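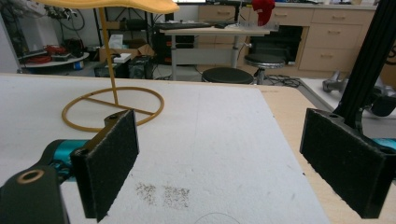
## Treren White Foam Board

We love this board for messy tabletop work! Lay it flat on a bench or desk and you've got a pale, lightly textured surface where dark dust shows up right away — so much easier than hunting for specks on wood grain. It's light enough to carry under one arm, and small stands sit on it nicely.

- Off-white face
- Sold singly or in packs of 6
- Wipe with a dry cloth, store flat

Packs of 6 are back in stock in January.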